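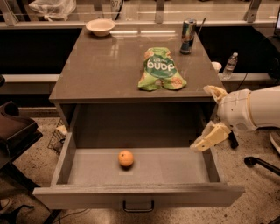
Chapter 6
Ley Lines and the Maps People Drew of Them

Draw a straight line across a map of almost any old farming district and you will touch something interesting: a well, a chapel, a standing stone, a hilltop where people once lit fires. Ley hunters have been drawing lines like that for about a century, and the fun of it has never worn off! What they are looking for is a pattern of places, and they differ a great deal over what the pattern means. Some see old walking routes. Some see a current in the ground that a sensitive person can feel through the feet. The word "alignment" covers both, and it only asks that the places fall in a row. A single place can't do that. One small orange in an open drawer, with the floor of the drawer mostly bare, gives you a point, and you could run a line through it in any direction you pleased. Put in a second orange and you have one line and no choice about it. The third is where the interest begins, as it might sit on the line or it might not, and ley hunters start arguing at the third.

In Chapter 5 we looked at single sites and the stories that gather around them. Now we join the sites up. You will need a paper map, a long ruler and a sharp pencil for most of the exercises (a blunt pencil draws a line as wide as a village at some scales, and you would be amazed how many famous leys have been found with a blunt pencil).

What this chapter covers

6.1 Old straight tracks
6.2 From tracks to energies: how the idea changed
6.3 The Wardale line
6.4 Dowsing a line on foot
6.5 Chance, and how to test for it
6.6 Drawing your own map

Words to know

Ley: a straight line on a map passing through several old or sacred sites.
Marker: any site counted as a point on a ley.
Node: a place where two or more leys cross. Many writers on earth energy treat nodes as especially strong.
Dowsing: searching for water or energy with rods, a forked twig or a pendulum.
Tolerance: how far a marker may sit from the line and still be counted.

6.1 Old straight tracks

The earliest ley hunters were walkers. They loved the countryside, they knew it well, and they noticed that from one old mound you could often see another, with a church tower or a notch in the hills between them. Their explanation was a practical one. Before there were roads, a traveler going to trade salt or flint needed something to aim at, so people set up markers from ridge to ridge and walked straight between them. There was nothing mystical in it.

You can still try this for yourself, and I hope you will. Stand on high ground in clear weather and pick two features you can see. Then turn all the way around and look along the same line behind you. The feeling you get when a third feature turns up there is hard to describe, and it explains a lot about the people in this chapter.

The trouble starts with the ground between. A straight line pays no attention to bogs, cliffs or deep rivers, and a trader with a loaded pony has to. Critics of the early ley hunters pointed this out, sometimes rudely, and the walkers had some good replies and some weak ones. We will read both sides in 6.5.

6.2 From tracks to energies

Later readers picked up the same maps and saw something quite different. If the lines made poor roads, perhaps they had never been roads. Perhaps the stones had been placed to mark a force already there, much as a needle marks a point on the body in acupuncture. The comparison caught on fast, and much of today's writing about earth energy grows out of it.

No instrument has yet measured such a force in a way that other people could repeat. Keep that in mind as you read. Keep in mind too that many people report strong and lasting experiences at these places, and their reports are worth reading closely, whatever you decide about the cause.

Sevim Eren's notebooks are a lovely example. She walked the Wardale line every February for eight years, writing down the weather, her mood and any warmth or tingling in her hands. She recorded the dull days as carefully as the thrilling ones, and there were plenty of dull days. At the Cluder stone she felt something on most visits. At Ternside well, which every guidebook calls powerful, she almost never did, and she said so.

Babatunde Fashola later walked the same route with copies of her pages in his bag, and his own notes disagree with hers in several places. We will set the two side by side in 6.3.

Before you read on

Take your map and mark every church, well, mound and standing stone you can find on it. Don't draw any lines yet. Write down how many lines of four markers you expect to find, and tuck the paper into the back of this book. You will want it again when you reach 6.5.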